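# Rehanging the tall cabinet

The door on the tall cabinet had been dropping since March. By the time I got to it, the latch side sat 2 mm low and the leading edge rubbed on the way in. It would close if I lifted it by hand, so I lifted it by hand for longer than I should have.

It's a Brouwer unit, bought used from Ans Verhoeven when she cleared out her workshop on the Flinport side of the canal. She gave me the original fitting sheet with it. The sheet lists the door under part 691 and specifies a 40 mm screw at the top hinge. The screws I took out were shorter than that, and one had no bite left at all. The hole had gone oval.

Sequence, for anyone with the same cabinet:

1. Empty the shelves.
2. Support the door from below before touching the top hinge. I used a stack of offcuts and a folded towel.
3. Remove the top hinge screws, fill the worn hole with glued dowel, trim flush.
4. Leave it overnight.
5. Drill a pilot hole and refit with the correct screw length.
6. Adjust the bottom hinge last, a quarter turn at a time.

I skipped the overnight wait on my first attempt and had to do the hole again.

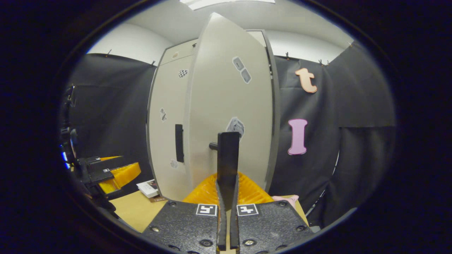
*The cabinet with its door open.*

The handle needed no work. It's a vertical black pull on the cabinet front, and its fixings were tight when I checked them. I've left the stickers where they are, on both the door and the body. An earlier cabinet of mine lost a patch of finish to a sticker remover from Stimota, and I don't want to repeat that on a cream-white surface where any repair would show.

Gijs Mertens suggested replacing both hinges while the door was off. I priced a pair from Puvanen and decided against it. The existing hinges have no play in the pin, and the fault was in the hole. If the door drops again I'll reconsider.

Refilling took longer than the repair. Heavy items now go on the bottom shelf, and nothing hangs on the door. I had a rack on there before with 200 g tins in it, and that load at the outer edge can't have helped the top hinge. The tins have moved to a drawer. The rack is in the shed until I find a wall for it.

Next check is when the heating goes on, with a steel rule against the bottom edge.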